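What's inside a 9-volt battery?
Kids' Science Corner, by Precious Botha

Batteries. They're in smoke alarms, toys, guitar pedals. The square-ish one is the 9-volt – both terminals on the same end, so it snaps right on. 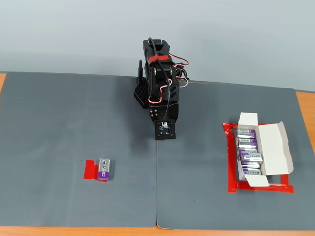
Open one up (don't! grown-ups in labs only) and there are usually 6 little cells, stacked or side by side. Each gives 1.5 volts. Add them all togehter and you get nine.

Where does the push come from? Chemicals. Zinc on one side, manganese dioxide on the other. Tiny bits called electrons want to get across. The only way is through your toy.
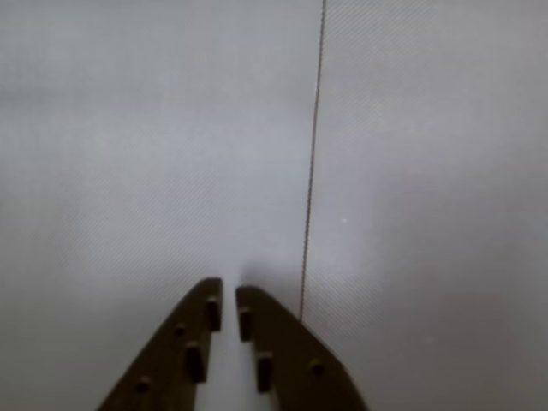 Page last changed: 15/09/2022

Safety stuff. Quick but important:
Never put one in your mouth.
No coins or keys near the terminals – metal across both can make it hot.
Old ones go in the battery bin, not the trash. Tape over the ends frist. 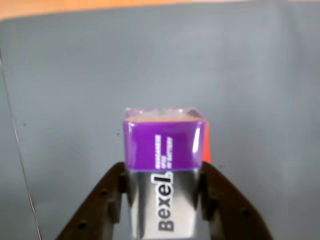

The letters on the label are clues too. 6F22 means six flat cells in a zinc-carbon battery. An alkaline one might say 6LR61. Go look at yours!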